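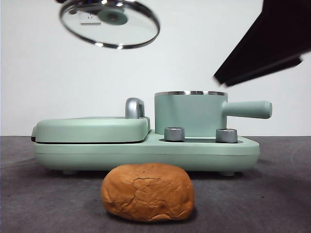
Who's bringing bread on the next breakfast morning? I am, two small round loaves, and Rami Abu Hammour is doing the eggs.

Minutes, Grodedholm shared kitchen group
Aug 27, 2018, upstairs kitchen
Present: me (taking notes again, so forgive the style), Rami Abu Hammour, both people from the Harb stairwell, the whole of the second floor except the corner apartment
Sorry they couldn't come: corner apartment

1. Last time's minutes
Read out, mostly by me, with my mouth full. One correction: the kettle was given to us by the Wundevbridge house and we don't have to give it back. Everyone pleased about that. Agreed otherwise.

2. The breakfast machine
This took up most of the evening and I don't mind one bit, I love that thing! For anyone who missed the last meeting, we now have the mint-green breakfast maker, the long low one with the flat lid on the left and the little pot on the right. I asked whether it could live out on the dark gray table all the time. Rami would like it put away after breakfast so the table is free for homework and for folding laundry. We went back and forth on this for ages. In the end we said it stays out on mornings when two or more households are eating, and otherwise it goes on the low shelf by the window, cord tucked behind.

The Harb stairwell asked which knob does what. There are two silver ones on the front and no two people in the room gave the same answer (I had been turning both and hoping). Rami is going to read the booklet properly and put a small sticker by each one. Blue for the pot, yellow for the flat side. Please leave the stickers on.

Then the lid question. The glass lid for the pot, with the green knob, has been turning up in the drawer with the baking sheets, and I would really like it not to, it's glass! From now on it gets dried and goes back with the pot. Same goes for the pot itself. If you made soup in it, lovely, but wash it that night.

Second floor asked if the machine could be lent out for a birthday in September. Yes, as long as it's written on the calendar and comes home clean. I'd like it back before our own breakfast that month, please, I have plans involving pears.

3. Bread
We tried slicing the round loaves thin for the flat side and the feeling was that they're better cut a bit thicker, with the crust left on. The second floor disagrees and will bring their own knife. I said I'd keep baking the small ones, because the big ones go stale in the box before anyone gets to the end. The recipe is taped inside the cupboard door, 200 grams of flour per loaf, and if you borrow it please tape it back up (the last copy ended its life under the honey).

Someone asked about buying from Sumum, the bakery, on weeks when I'm away. Good idea, their rye is wonderful. Rami will ask if they'd put two loaves aside for us early in the morning.

4. Money
We had 51 dollars in the jar at the start of the evening. I was paid back 22 for butter, eggs and the new dishcloths, receipt is in the envelope, which leaves 29. We all agreed to keep the jar as it is and put in what we can. The Harb stairwell wants a second jam. Approved at once, apricot, no debate whatsoever.

5. Other things
The tap still drips. I've written to the landlord and will write again.
Whoever has the long wooden spoon, we miss it.
Crumbs: please wipe the table under the machine as well as in front of it. Lift it with two hands, and let it cool first.
The corner apartment sent a note asking for quieter chairs. We're putting felt on the legs, and Rami has a roll left over from his own place.

To do
Me: bread, landlord, apricot jam
Rami: booklet, stickers, felt, a word with Sumum
Second floor: calendar, and their knife
Harb stairwell: look for the spoon

Next meeting in September, same kitchen, after supper. Bring your own mug, we're short.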